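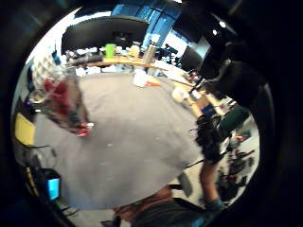

Page 2 of 7

Zokent, glove and gripper group
Minutes of the fault review, October

Present: Palesa Modise (chair), Trí Âu, Kagiso Botha, Brittany Thibodeau (minutes)
Apologies: Palesa Moodley

3. Loss of signal during recording
Trí reported that the sensor glove stopped sending data on Sunday, while the operator was working on the carpet area. The log has a gap of 400 milliseconds, then the finger values stay frozen until restart. The software gave no warning. Kagiso asked if the limit of 200 milliseconds is active in the new version. Trí will check it.

4. Cables on the floor
The chair reminded all that a cable on the carpet can be pulled by a foot or by a chair. Kagiso thinks the connector was already weak before the fault. Brittany does not agree and wants it opened first. No decision was made.

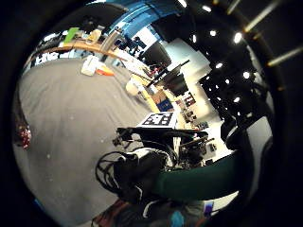
Rig with marker plate and cables, item 4.

5. Actions
Trí: alarm when finger values freeze.
Kagiso: open the connector, order 2 spare ones from Fashola.
Recording with the glove is stopped until both are done.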